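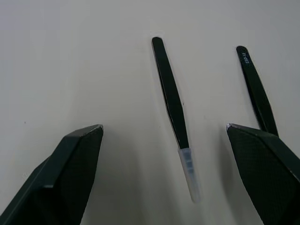
About us

3 min read

Flesden is a small repair school for people who love taking things apart - and would like to get them back together! We run evening classes in fixing phones, handhelds and keyboards, with four people to a bench.

Everyone gets a tool roll on the first night and learns where each piece lives.

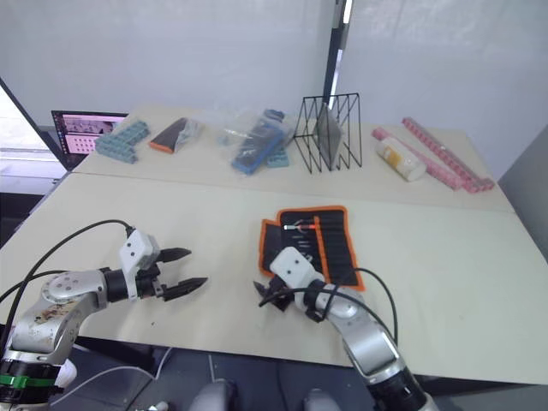

Photo: Skoltus

We're big fans of the roll. Tweezers go under the elastic, pry tools beside them, and the tip covers stay on until you need a bare point.

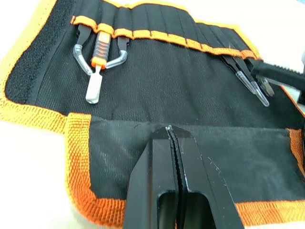 Class ends with packing up, and we love that part too - come along on a Tuesday!

Search Go

Contact | © Flesden | Back to top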